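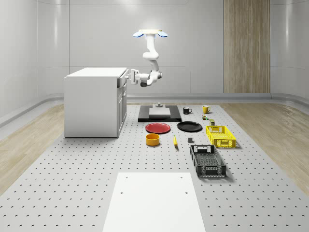

Urquhart's view, given over the sandwiches, was that a simulated kitchen never has to be cleaned and so proves very little about kitchens. Fair enough. I still think an open day is the right place to show one.

June 5, 2025. Fultudance open day, simulator bay. Meria had the public slot, which meant me at the keyboard and a queue of people asking when it will do ironing. We ran the tabletop set: banana, bowl, plates, mugs, baskets. The job list is the one we froze in May, 2,078 starts in all, of which 1,556 are cleared for showing to visitors. The rest are cleared for showing to nobody.

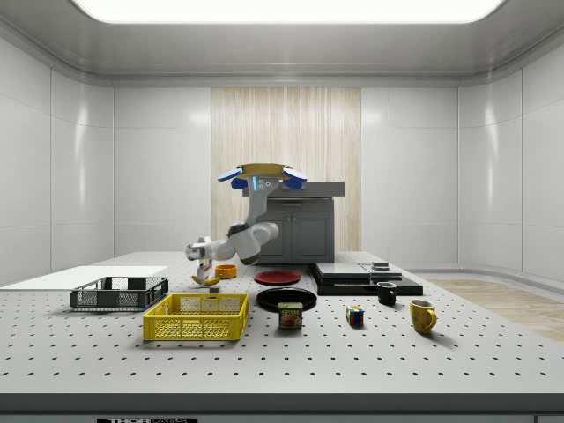
I had promised 20 minutes per group and gave the first lot 70, mostly spent reloading after a child found the reset key. He has a future in testing. The Hamik people wanted the contact settings and wrote everything down, including a joke.

Best question of the day: does the arm know it's a banana? I said it depends what you mean by know — a mistake, as there were parents waiting.

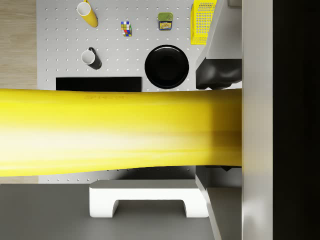 Yellow link across the table, both mugs over.

To do: lock the reset key. Move the default view somewhere more flattering. Ask Urquhart for his objection in writing, as he was better on it than I was. Return the extension lead to Hamik, who want it back more than the settings.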